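4. Evaluation of the Ferel home simulation kit

4.1 What was evaluated

Ferel is sold as a package. A license includes a physics simulator, a library of furnished rooms, a two-armed robot model with parallel grippers, and a set of household tasks with success checks already written. The vendor also offers a support plan, which we bought for the length of the study. We did not evaluate the vendor's hardware, and nothing in this section should be read as a statement about it.

Our interest was practical. The Tudwood group wanted to know whether a lab with no simulation engineer on staff could install the kit, run the supplied tasks, and get results stable enough to compare two control policies. We also wanted to know how much of the room library could be used as delivered. Earlier work in our group used the Khoury scenes, which we built by hand, and the maintenance of those scenes took more staff time than the experiments did.

4.2 Installation and setup

Installation was done by two of the authors working separately, Moon on a desktop workstation and Hedegaard on a shared server. Both followed the printed guide that came with the license. The desktop installation went through on the first attempt. The server installation failed at the rendering step and needed a support ticket. The reply came the next morning and named a missing graphics library that the guide does not list. After that was added, both machines gave the same output on the vendor's test script.

The setup script asks for a room, a robot pose, and a task file. The names of the options are clear for the most part. The exception is the option called "view," which sets both where the camera is attached and which way it counts as up. Changing one without the other is not possible from the script. We come back to this in Section 4.4.

4.3 Tasks and procedure

We ran 20 of the supplied rooms. In each room the robot started from the default pose or from a pose drawn at random within the limits given in the task file. The tasks were of two kinds: picking up small objects from the floor, and moving an object from the floor to a piece of furniture. Each policy was run 31 times per room. A run ended when the success check passed, when the time limit was reached, or when the simulator reported an error.

Policy A was the baseline controller supplied with the kit. Policy B was our own, trained on the Khoury scenes and moved over without further training. Both took camera images and joint positions as input. Neither was given the positions of the objects.

Margaritis and Galanis reviewed recordings of the runs that the success check had marked as failed. They worked independently, using a short coding sheet with four entries: missed grasp, dropped object, collision with furniture, and other. Where they disagreed, Zacharopoulos made the final decision. Runs stopped by a simulator error were left out of the policy comparison and reported separately.

4.4 Room content and camera views

The rooms are varied in wall finish, flooring, and furniture. Figure 3 gives a view from one of them in which both arms are visible over the robot's body. The floor objects are beyond the body and between the two grippers, close to the base of a white door. A plain blue wall meets the floor on one side of the door and a checkered wall with a window is on the other. The whole room is strongly tilted in this view, and a policy that expects an upright horizon has to cope with that. 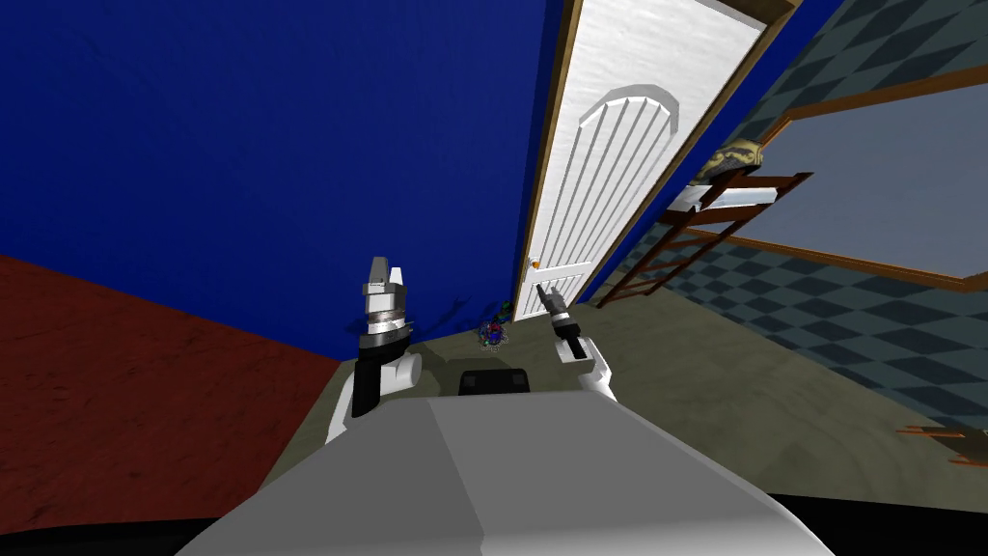

4.4.1 Effect of the tilted views

Policy A handled tilted views without a clear change in behavior. Policy B did not. In rooms where the "view" option produced a strong tilt, it tended to reach to one side of the object and close the gripper on nothing. The Khoury scenes were all rendered level, so the policy had no training on views of this type. We first suspected the arm model and spent several days checking joint limits before Moon traced the problem to the camera setting.

A user can get around this by rotating each image before passing it to the policy. We did so in a repeat of the affected rooms, and missed grasps by Policy B dropped to a level close to that seen in the level rooms. Rotation leaves empty corners in the image, and we filled these with black. We did not test other ways of filling them. A separate option for camera roll would be a better solution, and we have asked the vendor for one.

4.4.2 Patterned and plain surfaces

We had expected strongly patterned walls to cause trouble for both policies. The reviewers found no sign of this in the recordings. Small objects on a plain floor were found about as often in rooms with patterned walls as in rooms with plain ones. Thin furniture was harder. Shelves and racks with narrow rails accounted for most of the entries under "collision with furniture," and in several of these runs the elbow made contact while the gripper itself was clear.

4.5 Simulator errors and success checks

Simulator errors stopped runs in 2 of the rooms. In both cases an object had been placed so that it overlapped a piece of furniture at the start, and the physics engine pushed it out at high speed. Support confirmed the fault and sent corrected room files in September. We reran both rooms with the corrected files and had no further errors.

The success checks were mostly sound. The reviewers marked 8 runs as successful that the check had failed. All of them were floor-to-furniture runs in which the object came to rest near the edge of the target surface. The check uses the center of the object and a fixed margin, and the margin is too strict for flat items. It can be edited in the task file, but the guide gives no advice on what value to use. We kept the vendor's value for the comparison so that other groups can repeat it.

4.6 Suitability for small labs

A lab in our position can use Ferel without a simulation engineer, provided that someone on the team is comfortable reading log files. The support plan was worth having during the first weeks and was hardly used later. The room library was usable as delivered apart from the two rooms described above, and the time we had been spending on scene maintenance went into running experiments.

We would not use the kit alone to choose between policies intended for a real apartment. The floor objects are rigid, and the rooms do not change during a run. The group at Josalbridge is preparing a set of soft-object tasks in the same file format, and we plan to run both policies on it when it is released. Until then, the comparison in Section 5 applies to rigid objects only.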